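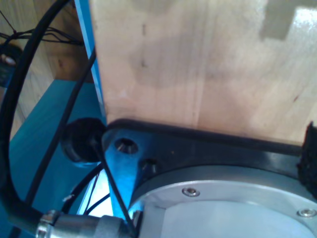

**Mittwoch, August, Flolladach, Patchkabel-Aufgabe**

Angefangen um 9, Kaffee erst danach. Stand von gestern: Catacutan will bis Monatsende eine Policy, die ein Patchkabel aufnimmt und in einen vorgegebenen Port steckt, nur aus Vorführungen gelernt. Ich glaube weiterhin nicht daran, jedenfalls nicht mit dem, was wir bisher aufgenommen haben. Trotzdem ordentlich machen, sonst streiten wir am Ende darüber, ob es an der Methode lag oder an uns.

Bestand im Ordner: 192 Durchläufe, davon nach meiner Sichtung 151 brauchbar. »Brauchbar« heißt im Moment nur, dass der Stecker am Ende im Port sitzt und zwischendurch niemand mit der Hand ins Bild gegriffen hat. Das ist ein sehr freundliches Kriterium. Es lässt auch die Durchläufe durch, in denen der Bediener dreimal neben dem Port herumstochert und dann Glück hat. Was soll ein Netz daraus lernen? Vermutlich Stochern.

**Führen von Hand gegen Fernsteuerung**

Vormittags beides noch einmal nebeneinander probiert.

- Von Hand geführt (Arm nachgiebig geschaltet, ich fasse am Handgelenk an): Anfahrt schön ruhig, Einstecken klappt fast immer. Nur spüre ich dabei den Anschlag über meinen eigenen Arm, und diese Information steht nirgends in der Aufnahme. Der Roboter bekommt meine Bahn und muss sich den Grund dazudenken.
- Fernsteuerung über Sketach: Anfahrt ruckelig, viel Nachkorrigieren, deutlich langsamer. Dafür sehe ich nur die Kamerabilder, also das, was später auch die Policy sieht. Wenn ich es so nicht schaffe, muss ich mich nicht wundern, wenn sie es auch nicht schafft.

Im Prospekt von Vurholm stand, man könne beide Arten »nahtlos mischen«. Habe ich versucht. Die Geschwindigkeitsprofile liegen so weit auseinander, dass man am Kurvenverlauf ohne jede Beschriftung erkennt, welche Aufnahme woher kommt. Ein Netz erkennt das auch. Ab jetzt getrennte Ordner, `hand` und `fern`, und keiner kopiert da etwas zusammen, bevor wir darüber geredet haben.

**Greifen**

Das Aufnehmen vom Tisch ist leichter, als ich dachte. Der Stecker kommt zwischen die Beläge, die Finger schließen, fertig. Problematisch ist die Drehung: Das Kabel ist steif genug, um den Stecker beim Anheben mitzunehmen, und je nachdem, wie es liegt, steht er danach verkantet im Griff. Im Kamerabild ist das kaum zu erkennen. Im Kraftsignal auch nicht, das haben wir gestern schon geprüft.

Zum Belag: Die schwarzen Streifen fransen am Rand aus. Greift noch, aber ich traue dem Reibwert nicht über eine ganze Aufnahmereihe. Wenn sich der Griff mit der Zeit ändert, lernen wir den Zustand des Klebers gleich mit. Neue Streifen zuschneiden, ins Protokoll schreiben, ab welchem Durchlauf sie drauf sind.

**Einstecken**

Hier liegt der eigentliche Ärger. Kurz vor dem Port verdecken Finger und Kabel genau die Stelle, auf die es ankommt. Als Bediener zieht man unwillkürlich ein Stück zurück, schaut, fährt wieder vor. Das sieht in der Aufnahme aus wie ein sinnloses Pendeln. Man kann es herausschneiden, dann fehlt aber der Moment, in dem die Entscheidung fällt. Ich lasse es drin und markiere es.
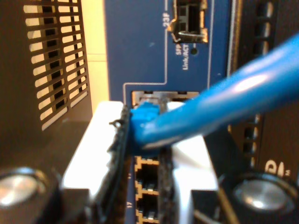
Hannelore Bachmann meint dazu, das Zurückziehen sei doch gerade das Wertvolle an der Fernsteuerung, und wer es als Störung markiere, werfe die einzige Stelle weg, an der der Roboter etwas über Unsicherheit lernen könne. Sie würde lieber mehr davon aufnehmen, auch absichtlich schiefe Anfahrten, und danach sauber korrigieren. »Die glatten Durchläufe kannst du dir sparen, die bringen ihm bei, dass immer alles passt.«

Einverstanden mit dem ersten Teil. Beim zweiten bin ich vorsichtig. Absichtlich schief ist etwas anderes als versehentlich schief: Wer den Fehler selbst einbaut, weiß vorher, wie er herauskommt, und korrigiert zu schnell und zu sicher. Die Zögerphase fehlt. Vorschlag zur Güte, heute nach dem Mittag so verabredet: Eine Person stellt die Startlage ein, die andere steuert und hat vorher nicht hingeschaut. Macht das Ganze langsamer. Ist mir recht.

Noch offen zwischen uns: ob man abgebrochene Versuche behält. Sie will alle behalten, ich nur die, bei denen man nachträglich sagen kann, woran es lag.

**Aufbau, nachmittags**

Kabel liegt jetzt zum Start lose auf dem Versandumschlag vorn auf dem Tisch, Ziel bleibt der Switch oben im Rack. Der Umschlag ist knittrig und gibt nach, das Kabel liegt jedes Mal ein bisschen anders. Gut so. Auf der blanken Tischplatte habe ich mich dabei ertappt, dass ich das Kabel immer in denselben Bogen gelegt habe, und eine Policy, die nur diesen einen Bogen kennt, sieht in der Vorführung prima aus und ist wertlos. 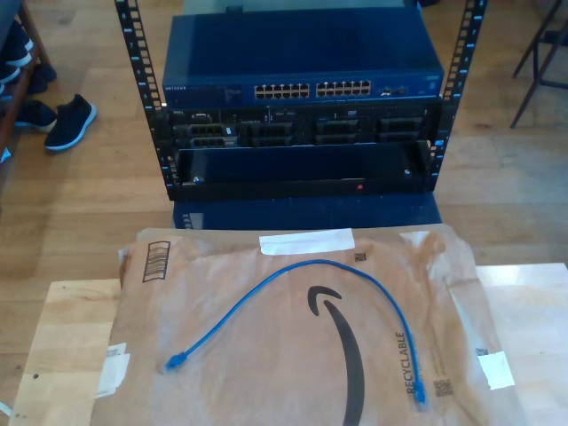 Mit der neuen Startlage vier Durchläufe per Fernsteuerung gefahren. Zwei davon sauber, einer mit Nachgreifen, einer abgebrochen: Der Stecker saß so verdreht zwischen den Fingern, dass die Rastnase auf der falschen Seite war, und ich habe es erst am Port gemerkt. Dagegen hilft auch die beste Steuerung nichts, das muss man beim Aufnehmen sehen. Vielleicht doch ein kurzer Halt nach dem Anheben, bei dem der Stecker in die Kamera gedreht wird. Kostet Zeit pro Durchlauf und fühlt sich nach Trick an, aber ein Mensch macht es ja auch so, wenn er ein Kabel vom Boden aufhebt.

Welcher Port gemeint ist, steht bisher nur im Dateinamen. Für das Training müsste es als Vorgabe hinein, sonst mittelt das Netz zwischen den Ports und landet auf dem Steg dazwischen. Habe das bei Catacutan schon zweimal angesprochen. Antwort beide Male, das werde »über die Daten gelöst«. Über welche Daten?

Latenz in Sketach: nachmittags spürbar schlechter als am Morgen. Keine Ahnung, warum. Beim Anfahren stört es kaum, beim Einstecken fährt man der eigenen Bewegung hinterher und drückt zu lange. Ich habe angefangen, in kurzen Stücken zu steuern und dazwischen loszulassen. Funktioniert, erzeugt aber Treppen im Bahnverlauf, die mit der Aufgabe nichts zu tun haben. Falls das bleibt, sind die Nachmittagsaufnahmen mit denen vom Vormittag schon wieder nicht vergleichbar. Zeitstempel von Kamera und Arm müssen dringend gegeneinander geprüft werden, bevor irgendwer trainiert.

**Schnelle Bewegungen**

Gegenprobe zur Frage, ob die Handgelenkkamera bei höherem Tempo noch etwas taugt. Finger geschlossen, zügig quer durch den Arbeitsraum geschwenkt, Bilder einzeln durchgesehen.

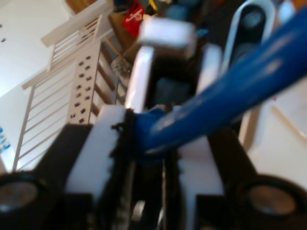 Ergebnis ernüchternd. Solange der Arm ruhig steht, lassen sich Beschriftungen an den Ports lesen. Im Schwenk verschmiert alles, auch das, was fest im Griff sitzt und sich gegen die Kamera kaum bewegen dürfte. Entweder wackelt die Halterung, oder die Belichtung ist viel zu lang eingestellt. Ich tippe auf beides. Schrauben nachziehen, Belichtung fest einstellen, Automatik aus. Bis das erledigt ist, bleibt das Tempo gedrosselt, auch wenn die Filmchen für Catacutan dann langweilig aussehen.

Grundsätzlicher Zweifel, hier notiert, damit ich ihn nicht jede Woche neu formuliere: Wir messen bisher, ob der Bediener die Aufgabe schafft. Ob der Roboter aus den Aufnahmen etwas lernt, wissen wir nach wie vor nicht. Ich würde lieber früh mit wenig Material ein schlechtes Netz trainieren und zusehen, woran es scheitert, als noch einen Monat lang Durchläufe zu sammeln und zu hoffen. Hannelore ist hier ausnahmsweise meiner Meinung.

**Offen**

- Beläge erneuern, Durchlaufnummer notieren
- Belichtung und Kamerahalterung
- Zeitstempel Kamera/Arm abgleichen
- Ordner `hand` und `fern` trennen, alte Aufnahmen nachsortieren (Hannelore)
- Zielport als eigenes Feld in den Metadaten, nicht im Dateinamen
- die 151 noch einmal durchgehen, diesmal mit Vermerk, ob gestochert wurde
- bei Vurholm nachfragen, was mit »nahtlos« gemeint war

Feierabend 18:30, Arm in Parkposition, Strom am Greifer aus.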